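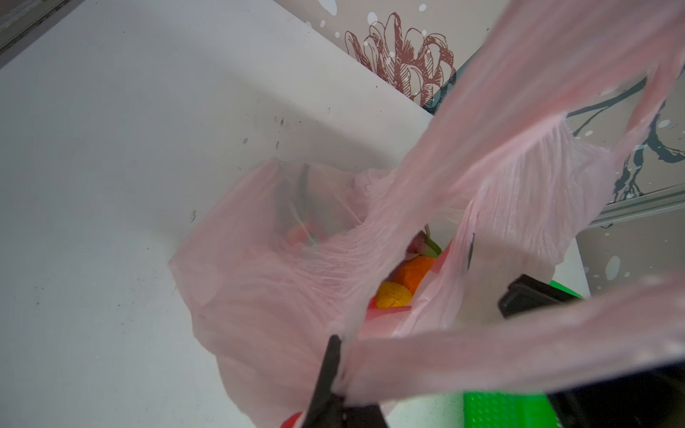 Posted by Hawi Wubshet on 27/10/2020 | Filed under: Work, Mostly

I've been packing grocery orders at Tillura for four years now, and for most of that time my favourite part of the shift has been the fruit (I know, I know). You get a feel for it. The handles of a thin plastic bag will fold over on you the second you look away, and an orange will always find the gap.

So when the Tivura arms started on the bagged produce back in May, I'll admit I sulked a bit. Ambaye, who has the bench beside mine, was thrilled from the first morning! Her wrists had been sore for ages, and she was happy to let something else do the pinching and lifting.
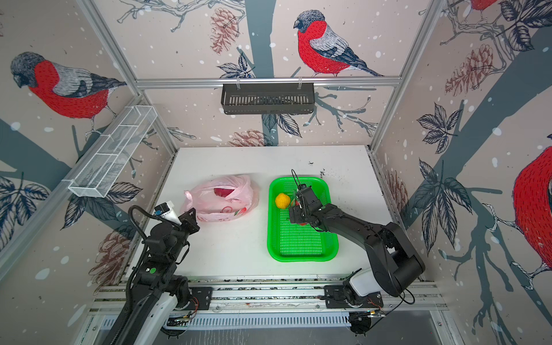 What I hadn't expected was how much of my day would turn into watching, and then nudging, and then writing down what I'd nudged. We do more than 30 orders a shift that way, and my old neighbourhood of the packing room is a good deal quieter. I miss the chatter, to be truthful. On the other hand I go home with the energy to cook a proper supper, and my supervisor has started asking us what we think before the settings get changed, which never happened with the old conveyor. I'm still picking the bruised pears out myself, and I intend to keep at it.

Search this blog
Go

Recent posts
Sader and the great label mix-up
Learning to like the early shift
Soup for a cold lunchroom
My 56 favourite things to do with a lemon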